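Stovska Workshop Notes: The Hand-Held Grippers

Work on the hand-held grippers has continued at the shared workshop since July, and this entry records the present state of the build. The design is the joint effort of Cyrill Gruber and the undersigned. It consists of 2 units, one for each hand, and every unit carries its own fingers, bracket and tagged cube.

The fingers have received the most attention. The first set was too stiff and did not close properly on cloth. The present set is curved and padded on the inner face, and it is considered a clear improvement. The two units do not yet match: one has been fitted with a white finger and the other with a dark grey one, according to the material on the shelf at the time. Both are to remain in use until the next batch has been printed.

The cubes were made again after the first tags began to lift at the corners. Each new cube took over 100 minutes to print, and the tags are now glued down along every edge — a slow task, but one that should not need repeating before the spring.

Household tasks have been chosen for the trials, under the working title Plarance. The washing machine was placed first on the list, as its round opening leaves little room for two wrists and a pair of brackets.
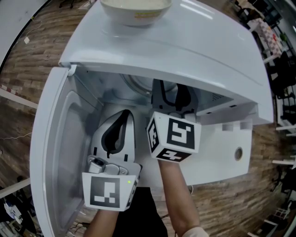
Both grippers at the open door of the washing machine.

The wrist angle remains under review. A shorter bracket has been drawn and will be tested on the left unit first.

Bahman Rezaei

Last updated: 8th December
Contact | © Bahman Rezaei | Back to top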